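Lockout crib cell, notebook
December 9, 2020
Broldale site, maintenance shop

Picked up from Monday's notes. The question on the table is still how much of the lock return work the two-arm cell should take over, and what that leaves for the people at the crib window.

Background, so I don't have to look it up again. In November the crib handled 3,189 returned padlocks across both shifts. Each one has to be matched to its key, looked over, and hung back up or pulled. The window has always done this by hand between customers, which means it gets done in a rush at the end of shift or left for nights. 386 locks went into the "sort later" bin last month. Nights are not happy about that and I can see why.

The work for the arms is narrow. Pick up a lock, present it so the body and shackle can be looked at, put it down next to its key, repeat. Mixed types on purpose: the red safety locks and the brass ones behave very differently in the grippers. With the brass ones the arm takes the lock between the fingers with the shackle arching up. It is a heavy thing for its size and it wants to swing if the wrist turns too fast. I have lowered the wrist speed for brass only and left red alone for now.

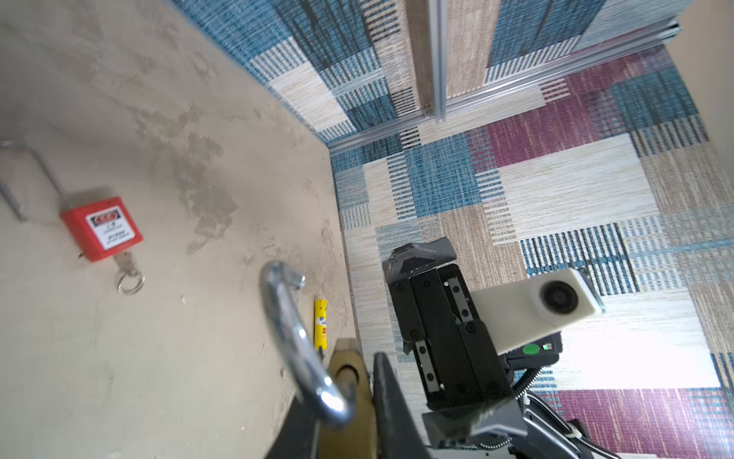

Kornél Szalai wrote in the margin of the printout that slowing the wrist is fine by him, but he wants it put down on paper that the cell never decides whether a lock goes back into service. A person signs for that, same as before. He also asked what the window is supposed to do with the time it gets back, and whether anyone has asked them.

On the first point, agreed, and it goes in the procedure. On the second, I had not asked them. Went over at lunch and did. Summary:

Day shift would like the time for tag paperwork, which they now finish at home more often than I knew. Nights would like the bin gone and don't much care how. Both shifts asked if hours get cut. I said I have not heard that and would put the question to Mellbridge in writing. Sent it this afternoon. No answer yet.

One thing from the window I had not thought of: they catch problems by talking to people. A fitter hands a lock over and says the key was sticking, and that never gets written anywhere. If returns go straight into a chute we lose that. Proposal is to keep the hand-over at the window and have the window staff load the cell, with a slip for anything said. It is slower on paper. I would still do it.

Keys are the weak part. They are flat and small and the finger tip has to come down nearly to the floor of the cell to get at one. The ones on a split ring are easier in principle, as there is something to hook, but the ring turns and the key ends up facing any direction. Yurii Romaniuk wants a bigger ring on every key. Cheap, but it is more than 1,107 locks to change over and somebody has to do it by hand, which is the joke of the whole project.

Other items are left in with the locks for these runs, office things mostly, a stapler and a calculator among them. The arms should leave all of that alone. People will put things down in there no matter what the sign on the guard says. 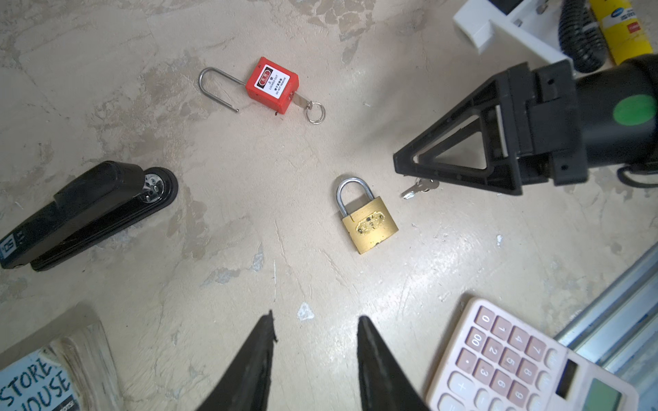
Settings and open items

Wrist speed: brass reduced, red unchanged. Do not copy the brass values over to red until we have a full shift on each.

Approach height for loose keys: still set by hand. Ginting promised a revised routine and I have not seen it. Chase.

Labels: the red locks carry their warning label on the body, so the jaws should stay off the face where possible. Worn labels mean a pulled lock, and I don't want the cell to be what wears them.

Reject list from the last run: 41. Went through them with the window lead. Most were keys set down too far from their lock to call it a pair. A few were locks I would have pulled too.

Training: the window asked for a half day on stopping and clearing the cell. They should get a full one, on both shifts, and on paid time. Flonetdale trained days only and nights ended up calling days at home.

Layout for the pairing step stays as it is, both types in the middle where the two arms can reach. I had wanted to split them, one type per arm, but then one arm sits idle whenever the mix is uneven.
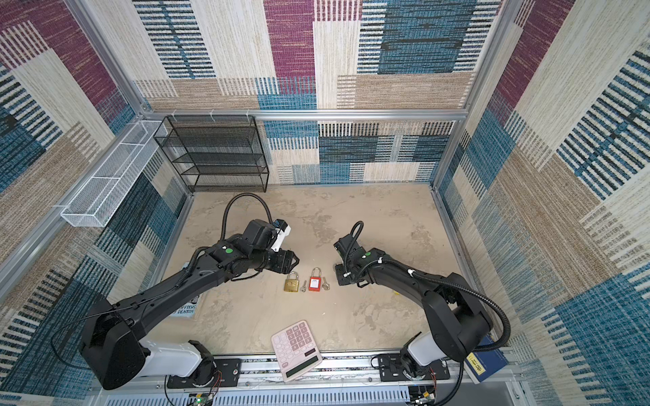 Pairing layout, brass and red, each with a key beside it.

Tomorrow: draft the slip for window comments and have both shifts mark it up before it goes to print. Ask Yurii for a price on rings. Move the "sort later" bin to where I have to walk past it.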